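How to Label and Store Small Wire Harnesses

Bundles that go into a drawer unlabeled tend to come out tangled, and sorting them again takes longer than the original job. The method below suits short multiconductor harnesses with a connector on one or both ends. It does not apply to mains cable.

What you need
Heat-shrink labels or wrap-around tape labels
Hook-and-loop ties, 7 mm wide
Divided trays
A continuity tester

Step 1. Test first
Check every conductor end to end before storage. Record the result against the harness number. A harness that fails goes in the repair bin and gets no label.

Step 2. Identify by number
Color does not identify a harness. Two assemblies can use the same colors with different pinouts.

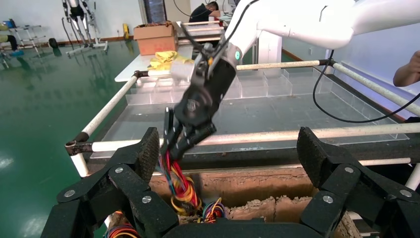

Red, yellow, blue, green and purple conductors in one bundle.

Use a short code: project, gauge, serial. HU-24-16 is the sixteenth harness in 24 gauge for the Huerta panel. Put the label 42 mm from the connector so that it stays readable after coiling.

Step 3. Coil
Let the harness fall into its natural curve and follow it. Do not wind it around your fingers, which puts a twist in every turn. Keep the connector on the outside of the coil. Close with one tie, loose enough to slide.

Step 4. Load the tray
One part number per compartment. Rough board dividers are adequate for finished harnesses, but board sheds fiber, so cap any open connectors. Write the part number on the tray as well as on the harness.

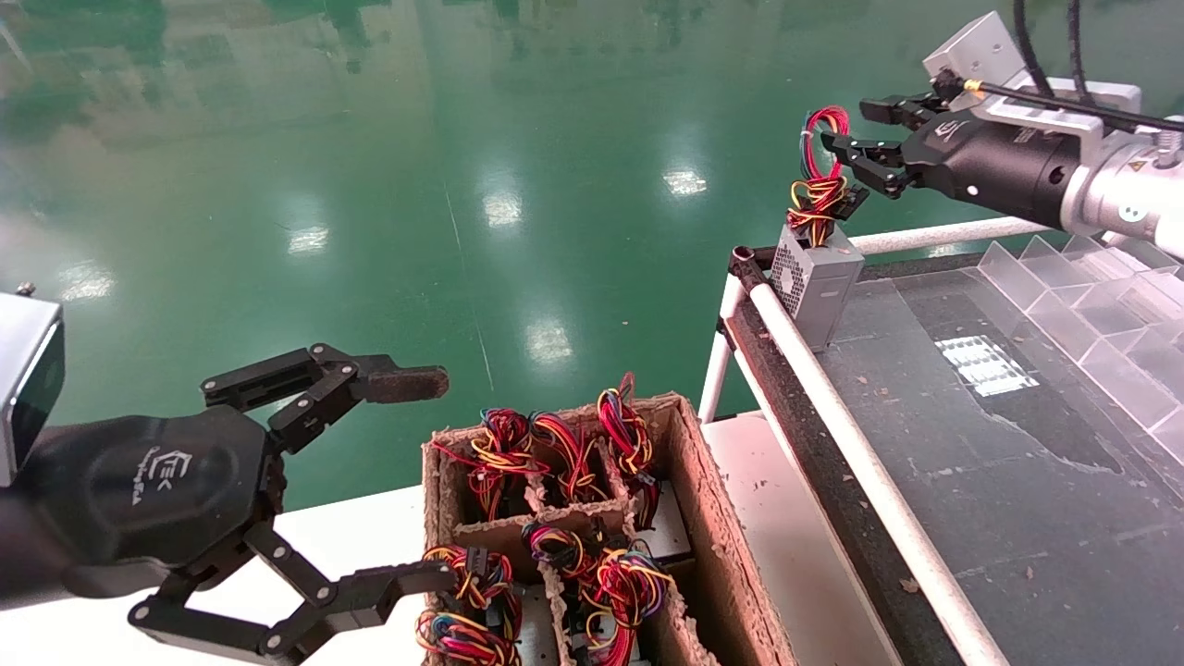
Kianoush Farahani: I'd skip the tie completely for anything under 24 gauge. We left ties on over the winter and the thin stuff kept a kink at that spot. A compartment holds the coil well enough by itself.

The point is fair for fine wire that stays in its tray. For harnesses that travel between benches, keep the tie and move it to a new position at each stock check.

Step 5. Stock check
Pull one harness per compartment and repeat the continuity test. Replace any label that has lifted. Our last check was in December, and the only faults were two crimps on the Skekach set, both at the connector end.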